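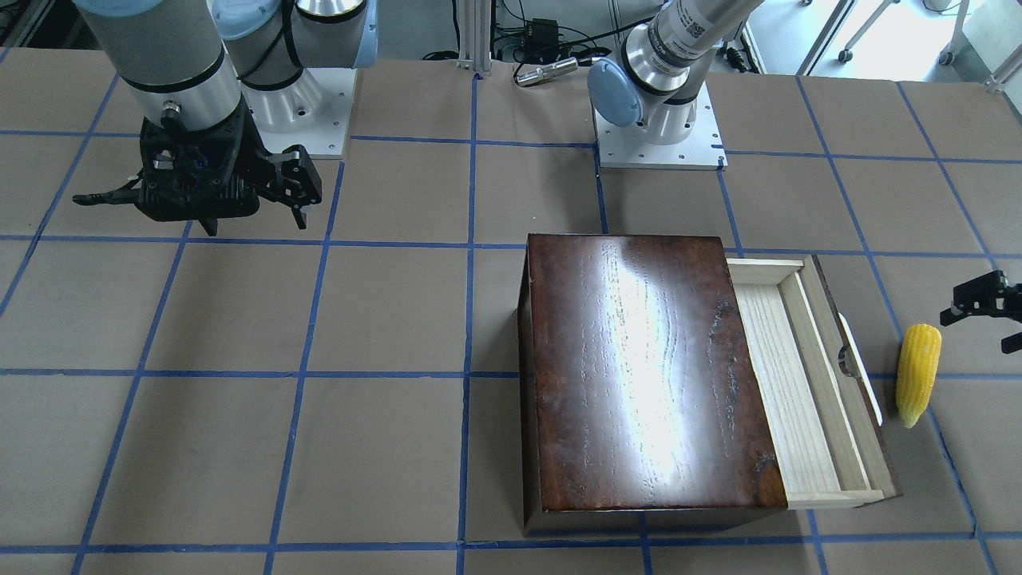 Drawer task: planner is happy, policy is not. Where do I split them?

Posted by Danish Gilani

Hi all! I'm having a great time with a two-arm drawer task: one arm pulls the drawer, the other handles the toy. Motion planning goes through Pletumano and the grasping part is a small learned policy trained on 284 demos. Each half works nicely alone. Glued together, the arm gets to the handle, the policy takes over, and I get a jerk at the handoff that can knock the gripper off the handle completely. Control loop for the policy is 18 Hz. Things I've tried:

1. Slowing the planner down for the last stretch. Helps a little, and makes every run painfully long.

2. Handing over only after the fingers have closed on the handle, so the policy just does the pull. Smoother, but now my perception has to be really good.

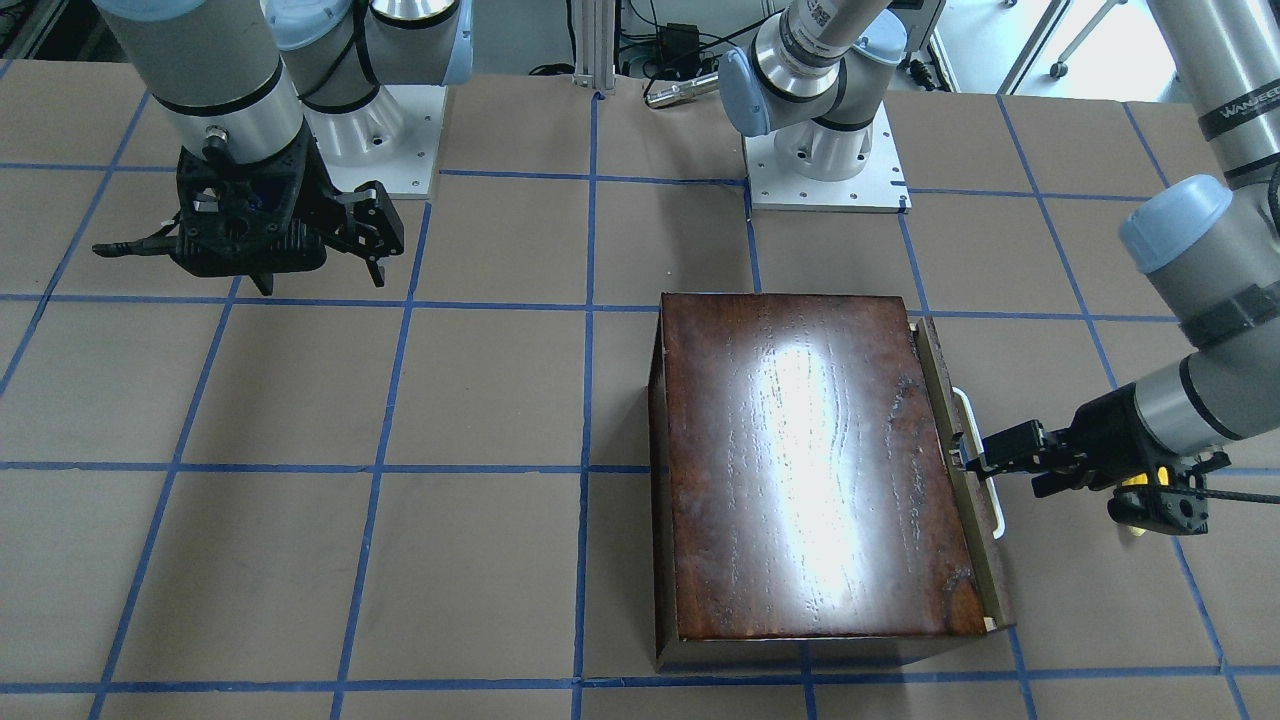 3. Blending both commands over a short window. Looked lovely in sim — on the real arm it fights itself.

Is there a standard way to do this?

Berhanu Shiferaw

Fun problem! I'd bet on your start states. The planner stops at zero velocity, but if your demos begin in the middle of a reach, the policy's first action assumes the arm is already moving. Plot the first action chunk against the measured joint positions at handoff. If there's a step between them, there's your jerk.

What fixed it for me was sampling the pre-grasp pose. Have the planner end at 2,000 slightly different poses in sim, keep the ones the policy recovers from, and use that set as your goal region. Then ramp the first chunk in from the measured position, never from the last commanded one. Small change, huge difference!

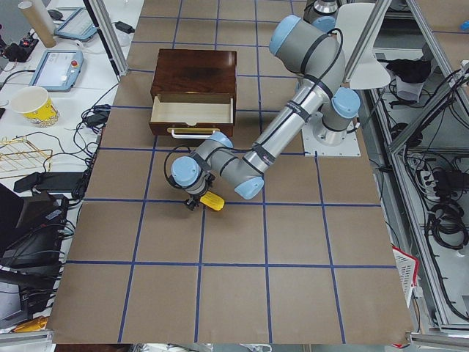 Danish wrote back that the step was there in every log he opened, and asked whether the ramp should run in joint space or at the gripper. Joint space, for a window this short. You skip the IK and can't land on a different elbow solution halfway through.

The other thing I'd check is the wrist view. Run only the perception node with the arm parked over bare grid and see what it reports. If the handle detector fires on tape there, raise the threshold before you touch the controller.

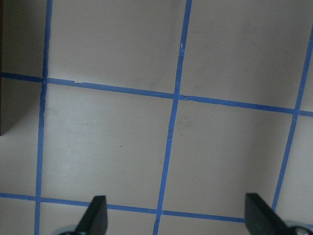 Log the confidence next to the joint error, on the same clock, and you can scrub through both together in Mabula. I found 2 separate bugs that way in one evening, and had a blast doing it.

stindden_fan

just use impedance control, fixes everything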